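Startseite | Über mich | Archiv | Kontakt

Samstag auf dem Marktplatz

2021-08-21 · Lesezeit: 4 Minuten

Eigentlich wollte ich heute nur Brot holen. Dann stand ich doch zwei Stunden vor dem Rathaus, mit Brot unterm Arm, und habe gegen die Zustände in der Sammelunterkunft an der Conano-Straße demonstriert. Maarten Koster hatte mir am Abend vorher noch geschrieben, ob ich komme, und ich hatte so halb zugesagt (wer mich kennt, weiß, was das heißt).

Es ging um die Duschen. Seit März sind im zweiten Stock vier Stück in Betrieb, für alle! Dazu die Besuchszeiten, die die Betreiberfirma Hasham im Frühjahr zusammengestrichen hat: 30 Minuten, nur nach Anmeldung, und wer Pech hat, erreicht am Telefon überhaupt keinen.
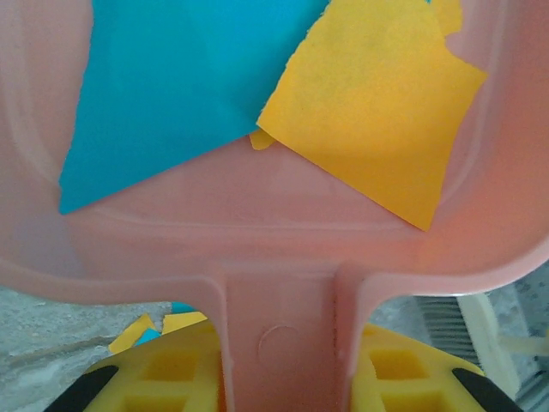 Buntes Papier auf der rosa Kehrschaufel.

Vitalii Hordiienko hat als Erster gesprochen, ohne Mikro, weil die Anlage nicht wollte. Er hat selbst ein knappes Jahr dort gewohnt und erzählte von den Nächten, in denen auf dem Flur das Licht nicht ausging. Ziemlich leise wurde es da, sogar drüben beim Eiscafé. Danach kam eine Frau vom Verein Gorkia, die die Unterschriften dabeihatte, 409 bis gestern Abend. Ab 600 muss sich der Stadtrat damit befassen, das ist also zu schaffen, finde ich. Gegenüber steht übrigens immer noch das alte Kaufhaus Ostapchuk leer, und ein paar Leute haben laut gefragt, warum man da nicht längst Wohnungen draus macht. Gute Frage!

Von der Stadt war keiner da. Ich hatte auf wenigstens eine der Fraktionen gehofft, aber gut, Sommerferien.

Auf dem Heimweg habe ich mit Maarten noch darüber gestritten, ob man Hasham direkt anschreiben soll oder lieber gleich die Stadt, die den Vertrag ja unterschrieben hat. Er ist für beides, ich bin für die Stadt.

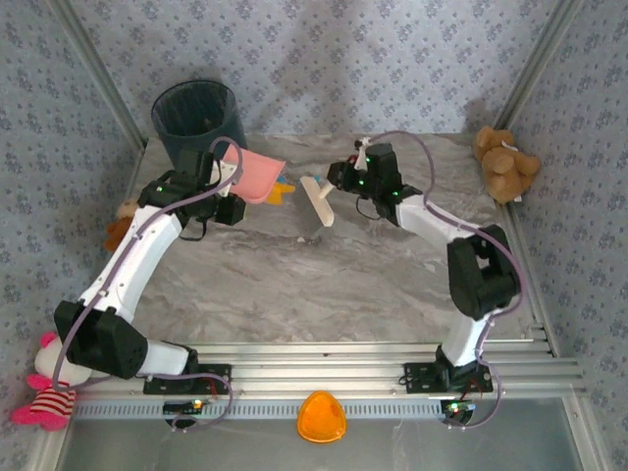 Wie es weitergeht

Die Liste liegt in der Buchhandlung am Brunnen aus, gleich neben der Kasse. Unterschreiben darf, wer ab 16 ist und hier gemeldet. Ich schreibe wieder, sobald es einen Termin im Rathaus gibt.

Drucken | Per E-Mail versenden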